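Marble-look round table for the shop's bagging corner – worth it?

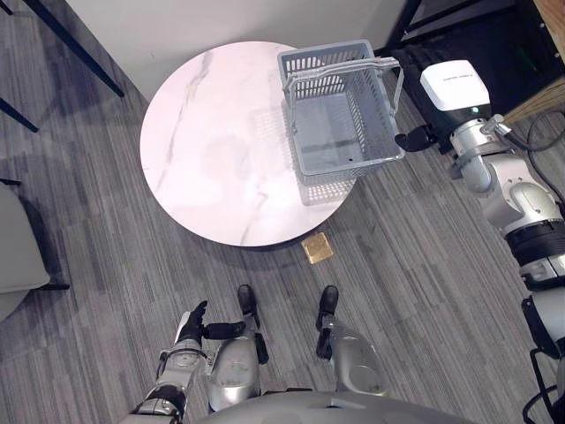

3 min read · 20 replies

rizk_corner
Posted 12th August
We're redoing the bagging corner at the shop and I've been offered a round table like this, white top with gray and pinkish veins. The seller calls it "Clunari marble effect" and says it wipes clean in one go. Gray plastic shopping basket on it for scale. Opinions before I hand over money?

Fadi Azar
Glossy white in a shop? Every tin and bottle is going to leave its mark on that. I'd want to see one after a year of use, and sellers never seem to have one of those to show you.

mkhamphan
Shape bothers me more than the finish. Rectangular basket, round top. Look how close the corner gets to the rim already, and that's with nothing in it. Put two of them side by side and one is going on the floor.

rizk_corner
Only one customer bags at a time in our place. It's a small shop.

mkhamphan
Until December, when it isn't.

Majdi Saab
I'll disagree with both of you. We've had a round one at Ellbridge for ages and people walk around it without catching a hip on the corners. Baskets go in the middle if you tell people once. Ours is matte though – I wouldn't buy shiny again. You get the ceiling lights bouncing back at you all day.

Fadi Azar
"If you tell people once." You have different customers than I do.

Rūta L.
What is the top made of? "Marble effect" can mean almost anything, and you can't tell from a picture. Ask what's under the surface and what the edge is. If he won't say, that's your answer.

rizk_corner
He said "composite" and changed the subject to delivery.

Rūta L.
Right.

tableskeptic
Also check the base before the top. Can't judge it from this angle, it's all shadow under there. Lean on the rim with your full weight. If it tips, walk away.

Majdi Saab
Agree with that one. And keep the raised-handle baskets, they're easier to grab than the kind where you have to fish for it.

rizk_corner
Going back to lean on it tomorrow. Will ask about the edge again too.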